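I Stopped Taking My Phone to Bed for a Month and Got My Mornings Back

By Titilayo Tamuno
Saturday, August 31, 2024

The first night, I lay there with my hands folded on my stomach like somebody in a coffin. I had no idea what to do with them. For years the last thing I'd held before falling asleep was my phone, usually until it slipped and hit me in the nose, and now the phone was plugged in on the kitchen counter next to the toaster and I was staring at the ceiling fan at 10:40 p.m., wide awake and kind of mad.

I should back up. In July I went to see my doctor about headaches, and she asked how I was sleeping. Fine, I said. Then she asked what time I turned the light off and what time I actually closed my eyes, and those turned out to be very different times (I'd never added it up before, and I did not enjoy doing it in a paper gown). Most nights there was a gap of an hour and a half in there, all of it spent scrolling. Recipes I'd never cook, strangers redoing their bathrooms, arguments between people in towns I've never visited.

She suggested leaving the phone in another room for 30 nights. She said it very casually, the way you'd suggest someone try a different brand of yogurt.

So I bought an alarm clock. I went with a Hemineo because it was on sale and the numbers are dim enough that they don't light up the whole wall. It has a truly ugly beep. I hate it, and it gets me up every single time, whereas I'd been able to silence my phone alarm in my sleep since college.

The first four nights were bad. I woke up at 3 a.m. and reached for the nightstand and got a handful of nothing. I got up for water twice, and both times I stood in the kitchen looking at the phone, and one of those times I picked it up. I'd like to tell you I put it right back down. I read about a lost parrot for 35 minutes.

After that I moved the charger to the hall closet, behind the vacuum, and that helped a lot more than willpower did. If I have to move a vacuum to get to something, I mostly decide I don't want it. 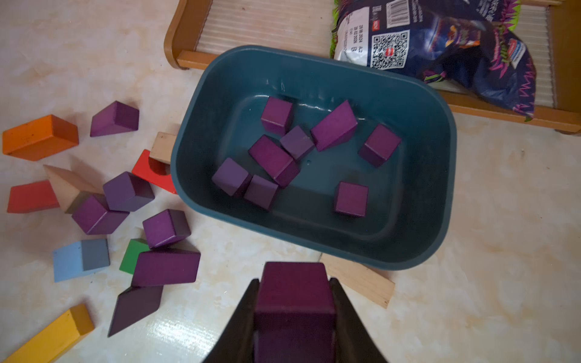
By the second week I was reading again, real paper books, which I'd been telling people I did the whole time. My sister lent me a fat old novel set on a farm, with a family tree in the front that I had to keep flipping back to. I'd get through a few pages and my eyes would start to go. I finished it on night 19 and was so proud of myself that I texted her about it (in the morning, from the hallway).

The sleep itself changed slowly. I didn't bounce out of bed one day with birds on my shoulder. What I noticed first was the drive to work. I take the Ullcombe road, which is long and straight and dull, and I used to need the windows down and the radio up to stay sharp on it. One morning I got all the way to the parking lot and realized I'd had the radio off. I'd just been driving and thinking about lunch.

Then the afternoons got better. I'd had a three o'clock slump for so long that I'd built my day around it, with a second coffee and something from the vending machine. I still have the coffee because I love coffee! But the vending machine and I have mostly parted ways, and I've started walking a loop after work again, up past the Lazăr bakery and home by the creek. Some nights I even go the long way.

The headaches are better too. They aren't gone. I also got new glasses in the middle of all this, so I can't swear to you which thing did what, and my doctor said pretty much the same when I went back.

A few people have asked me how I handle emergencies. My mom has the number for the landline, which I still have because it came bundled with the internet, and she has now used it once, at 9 p.m., to ask whether I wanted a lamp. If I didn't have the landline I think I'd leave the ringer on and the bedroom door open. You'd hear it. Ours is a small place.

Things I'd do differently: I'd pick the book out before the first night, so I wasn't lying there with nothing. I'd tell the people who text me late, too, because my friend group got up to some elaborate weekend planning without me and I missed a whole brunch. And I'd skip the sleep tea. I bought a box of Usto chamomile after reading how relaxing it was, drank a huge mug of it at bedtime, and spent the night walking to the bathroom.

The month ended last week and I had sort of planned a celebration scroll. I brought the phone in, got under the covers, and looked at bathrooms for a while. It was okay. The next night I put it back behind the vacuum, and it's been there every night since, except Thursday, when I was waiting to hear about my cousin's baby. She's a girl, she's enormous, and they still haven't settled on a name.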